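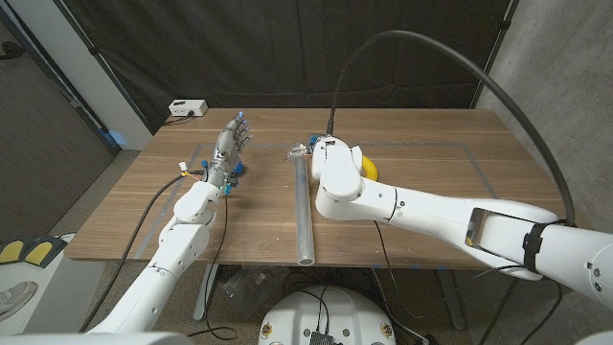 The table with the curtain behind it

Nayeli Zamudio
Our wooden table has a black curtain hung behind it on slanted poles with small clamps. The curtain is creased and I'd like it flatter. I also want to lift the thin grey tape marking out the rectangle on the top without taking the finish with it. The tape has been down since February. My own plan was a kitchen knife and optimism.
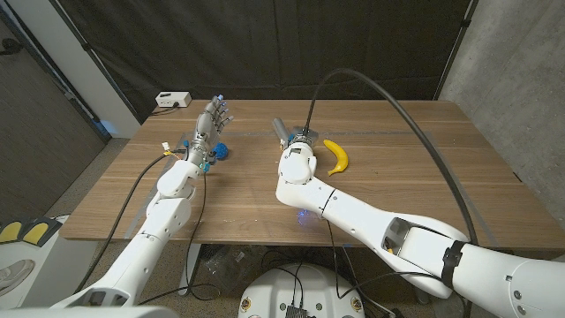 Same table, with the banana and the knobby blue toy on it

Heriberto Cortés
Buy a new curtain. Mine was from Medrano and never creased, though I never looked at it much either.

Ryota Sasaki
Put the knife back in the drawer. Warm the tape with a hairdryer on low, a short stretch at a time, then pull it back slowly along itself, nearly flat to the wood. Keep going with the grain where you can. Any gum left behind comes off with a drop of cooking oil on a soft cloth – try it on the underside first, as some finishes sulk.
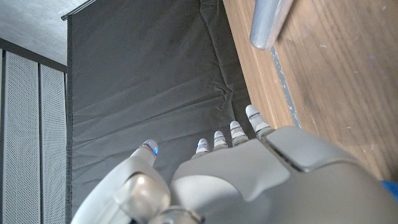 As for the creases, check the label before you go near it with heat. If it allows steam, leave the cloth hanging and work from the top down, holding the steamer a little way off. I did 400 centimetres of the stuff in one evening and have not offered to help anyone since. Unplug that power strip at the back and move it first. Steam drips.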